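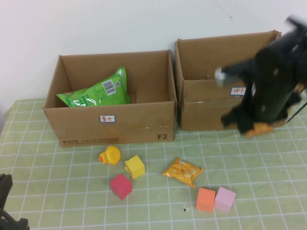
4. Creating and Publishing a Performer Profile

This section covers setting up a performer profile in the Odora entertainment database, from the blank record to the published page. It applies to actors, presenters, musicians and directors. Film and series titles are handled in Section 5.

4.1 Before you start

You need an account with the Editor role. Contributors can save drafts but do not see the Publish button.

Search for the performer before creating a record. Use the stage name, the birth name and any earlier stage name. The search ignores accents but not hyphens, so a hyphenated surname should be searched both ways.

Caution: Merging two records cannot be undone from the Editor role. If a duplicate already exists, stop and use Records > Report Duplicate.

4.2 Creating the record

1. Open Records > New > Performer.

2. Enter the Display Name as it appears in screen credits. Do not add titles, honors or nicknames in quotation marks.

3. Enter the Sort Name, family name first. For performers with a single name, repeat the Display Name.

4. Select a Primary Role. Only one can be chosen. A performer who acts and directs is entered under the role with more credits, and the other is added in step 5.

5. Select up to seven Secondary Roles. The order in which they are selected is the order in which they appear on the page.

6. Click Save Draft. The record number appears in the top bar.

Note: The record number is permanent. Changing the Display Name later does not change the number or break existing links.

4.3 Adding the biography

1. Open the Biography tab.

2. Type or paste the Short Biography. The limit is 400 characters, including spaces. Text over the limit is shown in red and is not saved.

3. Type the Full Biography in the lower field. Pasted text loses its formatting. Use the toolbar to restore italics for titles.

4. Link each film or series title at its first mention. Highlight the title, press Link, and choose the matching entry. If there is no entry, leave the title unlinked.

5. Add at least one source for each statement about family, health or legal matters. Fan pages are rejected by the source checker.

Caution: Do not enter home addresses, school names of children or private phone numbers in any field, including Internal Notes. Internal Notes are included in data exports.

4.4 Importing credits

Credits can be typed by hand or imported from a Kusimau file. Hand entry is practical for short careers. For anything over 50 credits, use the import.

1. Open the Credits tab and click Import.

2. Choose the Kusimau file. Files saved by the older Eskola desktop tool must be converted first (see Appendix B).

3. Check the column preview. Year, Title and Role must each be matched to a column. Episode Count is optional.

4. Click Test Import. Rows with a problem are marked in yellow.

5. Correct the yellow rows or clear their check boxes. Cleared rows are skipped.

6. Click Run Import. A long list takes around 7 minutes. The tab can be closed while it runs.

Note: Uncredited appearances need the word "uncredited" in the Role column. Leaving the Role blank produces a yellow row.

4.5 Publishing

1. Open the Review tab. Every line must show a green mark except Awards, which may be left empty.

2. Set Visibility to Public or Partner Only. Partner Only pages are sent to Clatard and do not appear in site search.

3. Click Publish.

The page is live at once, but search results and related-performer panels are refreshed every 24 hours. Do not publish a second time if the page is missing from search.

4.6 Common messages

Name in use: Another record has the same Display Name. Add a numeral in the Distinguisher field. The numeral is hidden on the public page.

Role conflict: The Primary Role is also listed as a Secondary Role. Remove it from the Secondary list.

Source expired: A linked source no longer opens. Replace it, or delete the statement that depends on it.

Locked by another editor: The record is open elsewhere. Locks are released when the other editor saves or signs out. Administrators can release a lock from Records > Locks.

Continue to Section 5, Title Records.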